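Wednesday is the day I do the small repairs in our house in Flilthorpe, and after 20 years of this I have a notebook full of things I learned slowly. My neighbour asked me to type out the pages about wood, doors and drawers. Some of it you will know already.

## Doors that stick

Before you take a plane to a door, wait. In the humid months every wooden door in our street sticks a little, and in the dry months the same doors have a gap you can put a coin in. If you plane in February you will be cold in July. I mark the tight place with a pencil and look at it again after some weeks.

First tighten the hinge screws. The top hinge carries most of the load and it is nearly always the one that has become loose. If the screw turns and turns and does not bite:

- take the screw out
- dip two or three wooden toothpicks in white glue and push them in the hole
- snap them off level and wait until the next day
- put the same screw back by hand, not with the drill

If the door still rubs, rub a candle stub along the edge. For an outside door I use a dry bar of soap in summer, but it gets gummy in a damp fall, so clean it off before November.

When you do have to remove wood, use sandpaper on a block. Start with 80 grit and finish with 120. Seal the bare edge on the same day with whatever finish the door already has. Many people forget the top and bottom edges, and it is there the moisture goes in.

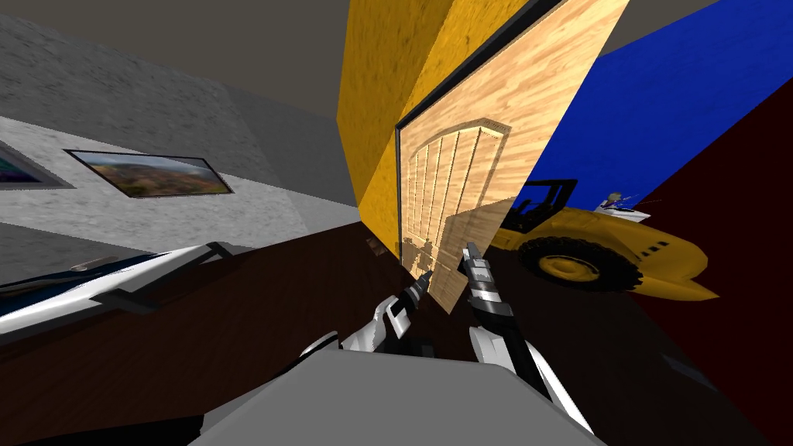

Dust is the other trouble with any door that has grooves or mouldings. A cloth only pushes it into the corners. I keep a cheap two-inch paint brush for this and go from the top down, then I vacuum the floor under. For grease near the handle, one teaspoon of dish soap in a litre of warm water is enough. Wring the cloth very well and dry the wood right after.

## Squeaks

Kitchen oil is a bad idea on hinges. It is quiet for a week and then it collects dust and turns black. Lift the hinge pin out, wipe it, rub it with petroleum jelly and put it back. Do one hinge at a time so the door stays hanging. If the pin does not want to come, tap it from under with a nail and a light hammer – and hold your other hand above it, because mine once flew behind the radiator.

## Choosing the colour around the wood

We painted our hallway three times, so I have opinions. Warm wood, for example pine or oak with a clear finish, becomes more orange beside a blue wall and more quiet beside a yellow one. Look at your colour at breakfast time and again under the lamp in the evening. I paint a big piece of cardboard and move it from wall to wall for a few days.

If you want a dark red, ask the shop for a grey-tinted primer. I did not, and needed four coats. The man at Bumham Hardware told me about the primer when I came back for the third can.

## Sanding and finishing

My order is 120, then 180, then 220, and always along the grain. Where strips of wood meet in different directions, as in parquet, there is no "along" for everybody. Go straight to the finer paper there and use very light pressure. I tried 400 once on a tabletop and the stain would not go in at all, so I keep that paper for between coats of varnish.

Wipe with a barely damp cloth after each paper. Oily rags must be laid out flat outside to dry, or put in a metal can with water and a lid. Please do not leave them in a pile, they can start to burn by themselves.

## Drawers and shelves

For wooden runners, the candle works again. Pull the drawer all the way out, vacuum the dust from inside the cabinet, and wax both the runner and the groove. If the drawer goes crooked, look at the bottom panel before you blame the runner. Often it has dropped out of its slot at the back and drags.

Boards with deep edges collect crumbs and fluff. A wooden skewer with a thin piece of cloth wrapped around the point goes along the groove nicely. Do not use a knife, it leaves a bright scratch that you see every day afterwards.

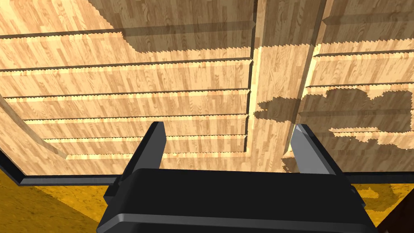

*Light wood with grooved boards: clean along the groove, then wipe the edge.*

For smell in old drawers, put a small dish of baking soda inside for a week with the drawer closed. Coffee grounds also help, but they must be fully dry or you will get mould. My wife prefers cedar blocks. They lose their smell after one winter and come back if you sand them lightly.

## Small things from the last page

- Keep leftover paint in a glass jar filled close to the top, with the room and the colour number written on the lid.
- White water rings on a waxed table: try a soft cloth and a little mayonnaise for an hour. It is a strange use of food, but it has helped me two times out of three.
- A scratch in light wood can be rubbed with a walnut. On very pale wood, test it underneath first.
- Sort your screws by length. I lost a whole evening to one long screw that came out on the good side of a cupboard.
- Felt pads on chair legs stay on better if you wipe the leg with rubbing alcohol before.

Next I will type the pages about taps and drains, when I can read my own writing.

– Ragnvald Öberg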